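Re: [liturgy-music] Missal settings, psalm tones and the pitch problem

On a January evening Lachlan Imrie wrote:

> We moved to the Flolleo binder last Advent and the psalm is the only
> part that still gives trouble. The cantors want the verses pointed
> for a four-part tone. The organist wants the old two-part tone,
> as that is what the people know. I have tried setting the same psalm
> both ways and the three-line verses fall apart in either case.
>
> Second question. Our reciting note is A, and by the last verse the
> unaccompanied choir is well under it. Is the answer to transpose
> down, or to put the organ back in between verses?
>
> Third, does anyone have a workable rule for how long the silence
> should be after the first reading before the cantor stands up?
> Ours has shrunk to nothing.

Lachlan,

Taking these in order, though the first one will use up most of the message.

The four-part tone is built for four-line strophes. When the strophe has three lines you omit the third phrase of the tone and sing one, two, four. When it has two lines you sing one and four. When it has five you repeat the second phrase, and with six you go through one, two, three and then two, three, four, or you repeat the first pair, depending on which book you grew up with. Whichever of these you pick, write it on the cantor's copy above the verse. Do not leave it to memory. Most of the collapses I have heard came from a cantor who knew the rule and a organist who knew a different one.

The two-part tone does not have this problem with even numbers of lines. With three lines it needs a flex, and the flex has to be taught. If your people only sing the response and never the verses, then what they "know" is the response melody, and the tone under the verses can be changed without asking anything of them. That would settle the disagreement in favor of the cantors. If they do sing the verses, as they do at our evening prayer, the organist has a point and I would stay with two parts and a flex.

On pointing, the usual fault is marking the final accent by eye. Say the line aloud at a normal speaking pace and mark the last strong syllable. Then count back only as far as the tone needs. "Let the house of Israel say" has its last accent on "say," and any preparatory notes come before it. Lines that end on a weak syllable put the accent earlier and the leftover syllable goes on the final note. If the tone has two notes after the accent and the line has one syllable, slur them. I mark the accent with an underline and nothing else. The binder I inherited at Brirstead had dots, bars, italics and arrows, and the cantors read none of it.

I went through that binder last year. It held 393 psalm sheets, of which 70 were duplicates under different Sundays, with different pointing on each copy. Before you repoint anything, pull the duplicates. The same psalm comes back several times in the three-year cycle with a different selection of verses, and people file it by Sunday, so the conflicting copies never sit next to each other. File by psalm number, then by verse selection, and keep a one-page index by Sunday in the front.

As to the Lapointe tones that were mentioned on the list earlier, I have used them. They are in modes one, four, six and eight, and the ranges are moderate. The mode four tone ends on a note that a congregation finds hard to leave, so the first note of the response has to be given every time. The Seltance set is easier to accompany and duller to listen to. For a parish with one rehearsal a week I would take the dull one.

Second question. A is high for a reciting note if the choir is mostly adults who have not warmed up. At nine in the morning I use G and at the early Mass F sharp. Transposing down will not cure flatness in itself. A choir sags on repeated notes wherever the repeated note is, and some choirs sag more when it sits in the crossing between registers. Try a half step in each direction over several weeks and write down where they end up. In our case the choir held better at A flat than at G, which I would not have predicted. 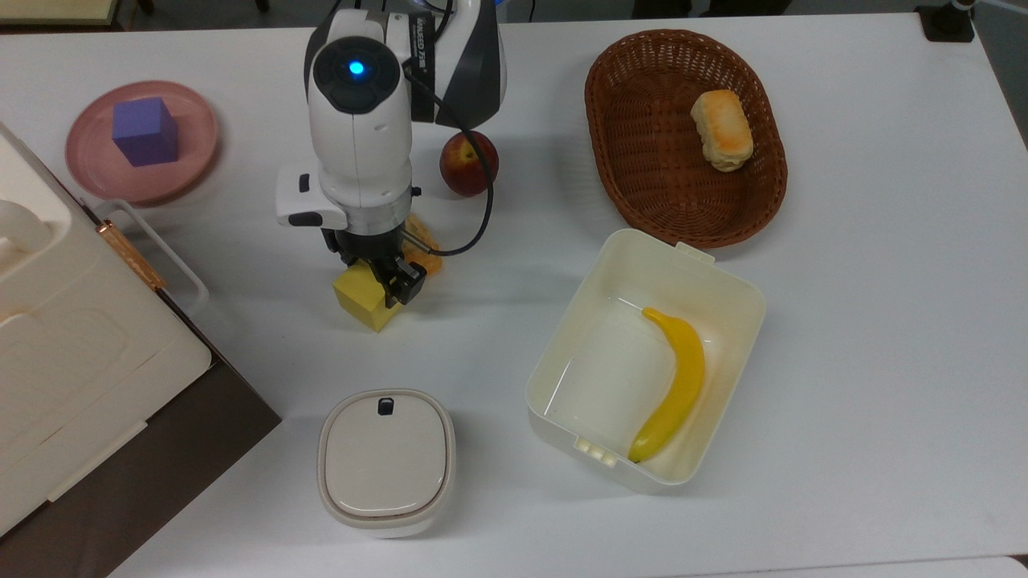
The other cause is the breath at the mid-point. If they breathe late they come in under the note. Have the cantor take the pause at a fixed length, with a full breath at the start of it, and the second half of the verse will begin closer to where the first half left off. Vowels matter as well. "The Lord" sung with the mouth nearly shut will drop every time it comes around.

Putting the organ between verses works, in that it restores the pitch, but it also exposes how far they have fallen. A single soft flute holding the reciting note under the verse is less obvious. Eight foot only, no tremulant, box closed. In Lent, when you want the organ out, let the cantor take the verses alone and have the choir come in on the response only. One trained voice drifts less than twelve mixed ones, and the response has enough movement in it to keep them honest.

One warning about old organs. Ours was tuned to something other than standard pitch until it was rebuilt, and the choir had learned its notes from it. There is a stamp on the case giving 1768, but the pipework is a great deal later than that and the date should not be taken as telling you anything about the pitch. Check yours against a fork before you decide the singers are at fault. Check it with the heating on as well as off – the flue pipes go sharp as the church warms up, the reeds much less, and a choir that matched the organ at the entrance may not match it at Communion.

Third question. The instruction says only that a brief silence may be kept. I do not know of any rule giving a length. What we do is tie it to an action. The reader says "The word of the Lord," the people answer, and the reader then walks back to the pew and sits. The cantor stands when the reader is seated, and not before. The organist gives the intonation when the cantor has reached the ambo and opened the book. That comes to a little under half a minute in our building. In a smaller church the walk is short and you would need to add a pause after the reader sits.

Do not have the cantor wait at the ambo during the reading. It looks like a queue, and the reader speeds up. Do not let the organist play under the walk either. Once there is music in the gap it becomes a gap with music in it and you will not get the silence back.

If the priest objects to the length, ask for it on Sundays in Lent only. By Easter they will be used to it.

I have a table of the strophe patterns for the four-part tone, with the phrase order for each number of lines, on one side of paper. It came out at 100 percent scale on letter size without cutting off the margin, so it should print for you as it stands. I can post it to the files area if the moderator will raise the attachment limit, or send it off list. Tell me which modes you are using and I will leave out the others.

On the Gospel acclamation, which somebody asked about in the same thread, the verse can be set to the same tone as the psalm if the mode agrees with the alleluia. If it does not, use a plain tone in the mode of the alleluia and ignore the psalm. Going from a mode six alleluia to a mode four verse and back again is more than most cantors can do before coffee.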